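Washer-dryer, Roselley flat, still tripping the electrics

Tried again in July with just a half load and it cut out 30 minutes in, same as before! Lights off in the kitchen, drum locked, me hunting for the torch (again). I've cleaned the filter and swapped the socket.
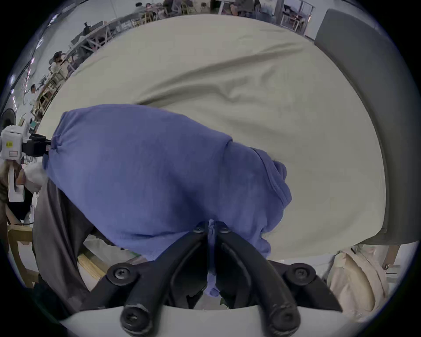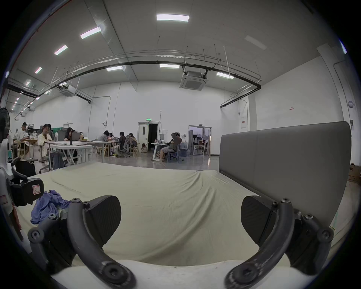
Gladys Alvarado replied that it sounded like the heater element, and asked whether it trips on a cold rinse too. Haven't tried that yet, will run one tonight.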